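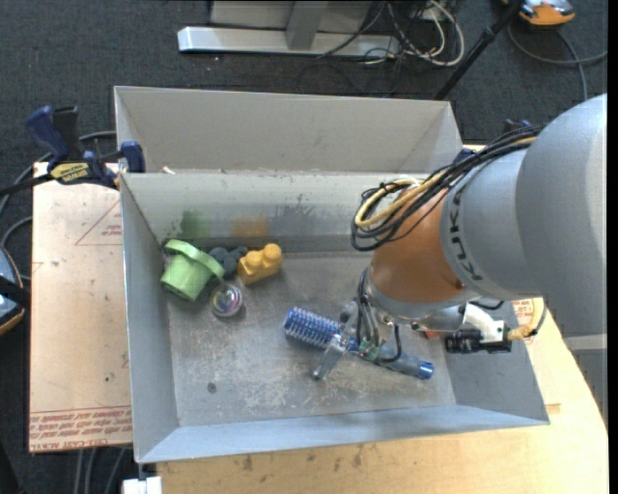

A KUKA arm above the bin, with the hairbrush under the gripper.

Reviews > Workshop & Automation

Cunex is a picking kit from the firm Ulent. It is software with a gripper controller, and you mount it on an arm which you already have. The maker promises that it will take mixed household things out of a bin and put them into another. I have used it for 6 weeks, because I want to know if a machine can do the tidying chore at home or the sorting chore in a small shop.

The installation took me 2 days. The manual is well translated, but the chapter about calibration is too short and I had to read it several times. After this the kit ran without many problems.

In total I let it make 2,448 attempts, and a little over 2,000 of them finished with the object in the correct bin. Toy blocks were the easiest. The hairbrush was better than I expected when it lay in the open, since the handle gives the fingers something long to hold. When it lay close to the wall, the gripper often pushed it along and closed on air. Small clear balls were the worst. The software frequently did not find them, and when it found them they rolled away. A cup on its side was sometimes good and sometimes bad, and I could not discover the rule.

The speed is the second disappointment. A child with no wish to tidy is still faster. For a shop that sorts returned goods during the night, slow is maybe acceptable. For a family it is not, and I have not yet spoken about the price of the arm, the space it needs and the noise.

What I liked: the log is clear, the stop function reacts at once, and a failed grasp never made the program hang. What I missed: a way to tell the system that one object is fragile. An update is announced for July and I will test the balls again.

My mark is 6 out of 10. I can recommend it to a workshop with patience. For the children's room, please wait.

Stasta, 2020-04-11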